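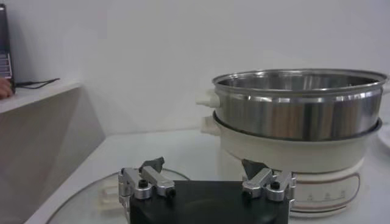
Print | E-mail

January 2020

So my hearing aid money saga rolls on! I rang the health insurer again and got a lovely man called Tadhg Hayes, who told me they'll pay 200 euro towards a pair and not a cent more. The pair I need costs nearly 600 more than I've got — and that's after six months of saving. He did say I could appeal, so I've filled in the form (20 questions, half of them the same) and it went in the post this morning. They'll write back in February.

Print this page
E-mail to a friend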